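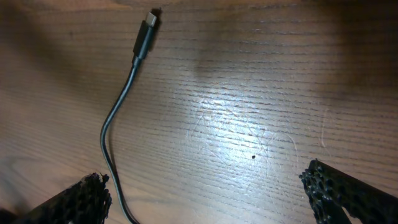 A black cable on a wooden tabletop between the two fingers of a Hestside gripper. Photo: Stikska

Stikska pauses cable handling on Hestside grippers and offers free replacement finger pads

POLLOCK, January 15, 2026 – Stikska is asking everyone who uses a Hestside gripper to stop picking up cables and cords with it until the finger pads have been checked. We know many of you have built your days around these machines, and we are truly sorry for the trouble this is going to cause.

The fault is in the textured pads that cover the fingers. On pads made since August, the outer layer can tear at the tip, and the torn edge can catch on a thin cord as the hand pulls away. When that happens the arm keeps moving and takes the cord with it, along with whatever the cord is plugged into. We have received 51 reports so far. In 2 of them a device was dragged off a table and broken, and we are glad to say that no one was hurt.

The notice covers 2539 grippers, all of them sold with the Gerer control box. If yours came with an older control box, your pads are from a different batch and you can carry on as usual.

For everyone else, please switch the arm off and look closely at both fingertips under a good light. Ragged ends, loose bits or small curls of material all mean that the pad should come off. Please don't trim it with scissors or glue it down, as several kind and handy customers have told us they tried, because the tear only starts again a little farther back. Boxes, cups and other solid items can still be handled with pads that look sound.

New pads are free, and so is the shipping. The first 220 sets leave our Pollock workshop this week and will go to the customers who wrote to us about a snag. We are also preparing a Gerer update that stops the arm when it feels an unexpected pull, and we will write to every registered owner when it has passed our own tests.

To ask for pads, reply to your order confirmation or call the service number printed on your Gerer box.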